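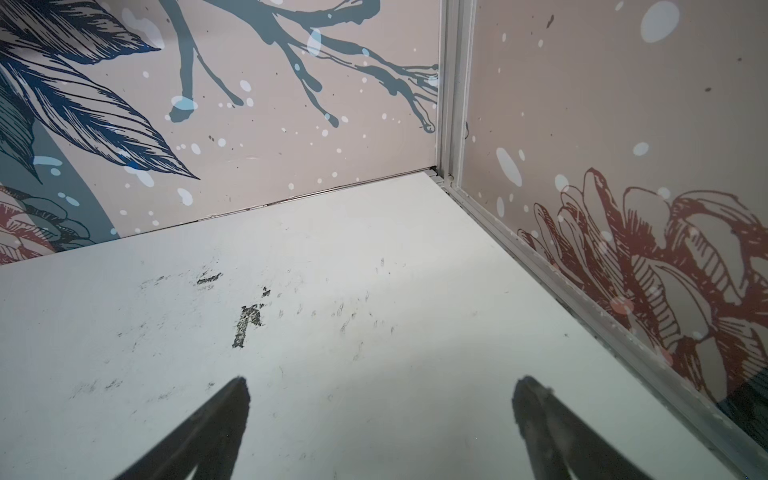
*White surface, scuffs and all.*

**Woludcombe vaccine carrier, the small one. Review after 9 outreach days**

Quick one before I pack for Surkdale again. We got three of these for the district immunization rounds in December, to replace the old blue boxes with the cracked lids. Sneha Pant asked for notes so the other teams can decide. So, notes.

Cold hold: good. Ice packs in at dawn, still in range on the thermometer when we got back to the clinic, even on the Wumville route with all the stops. Didn't trust it the first day and kept opening the lid to check, wich of course is the one thing you shouldn't do.

Weight: fine empty. Loaded, about 15 pounds, and the strap is thin. Digs in. Relu Cozma wrapped his in an old towel and that's what we all do now. For the price they could have put a pad on it.

Lid: best part. Foam insert with slits so you can keep the open vials standing up while you work. Easy to wipe. The latch is stiff when new, loosens up after a week or so.

Ice packs: you get 2 sets, good, one freezing while one's out. But they are a hair bigger than the standard ones so our spares don't fit. Check this before you order!! We didn't.

Manual: tiny print, one language. The conditioning steps (letting packs sit till you hear water slosh) are buried on the back page. New staff will miss it and freeze a vial. I wrote it on tape and stuck it on the lid.

Compared with the Boström we borrowed last year: that one holds cold longer but it's a brick, and the hinge went. If your running a fixed site get the Boström. On foot or on a motorbike, this.

Would buy again, yes. With a different strap. Supplier says a padded one is coming but couldn't give me a date, so don't wait on it.

Haven't tried it in the hot season yet. Will add to this when we have.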